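Notes for the Sunday talk, second half. Slides advance on the clicker, not the laptop.

**Opening (4 min)**

Start with the question from the sign-up form: why do cups chip in the cupboard when they survive daily use? Wait for hands. Usual answer is stacking. Say that's partly right.

Mention the Norgate tea room. 243 cups and mugs on open shelves, and Irén kept a chip log over one winter. Most of the chips were on the rim, and most of those showed up after drying, before anything went back on the shelf.

**Where you set things down**

- Bare stone or metal is hard on the foot of a cup.
- A folded towel is soft but tips tall mugs. Don't fold it.
- One layer of cloth over a board is what we settled on. The board keeps it flat and you can carry the lot to the shelf.

Gilang will ask about rubber mats. Fine for glasses, but they hold water under the rim. Say so and move on.

**Cloths**

Plain weave, washed a few times before use. New ones shed lint and don't soak up much. Irén leaves the tags on hers because the wash instructions are printed there. I cut mine off. Either is fine.

Let the cloth hang over the front a little, so you can see when it has slid back.

**Spacing**

SLIDE

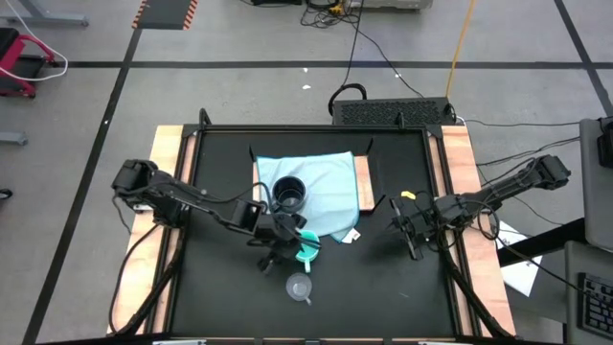

Leave a hand's width between cups when there's room. Handles should point away from the next cup, and out toward you if you're short of space. Cups without handles go in first, toward the back, and mugs go in front where you can grab them.

Mouth up or mouth down? Mouth up once they're wiped, mouth down only for the first few minutes. Viktória disagrees - let her have a minute on it if she's in the room.

**Close**

Handout is by the door, 36 copies. Board sizes are on the back. Jinlong has the spare cloths if anyone wants to try one at home. Questions until 3, then stack the chairs.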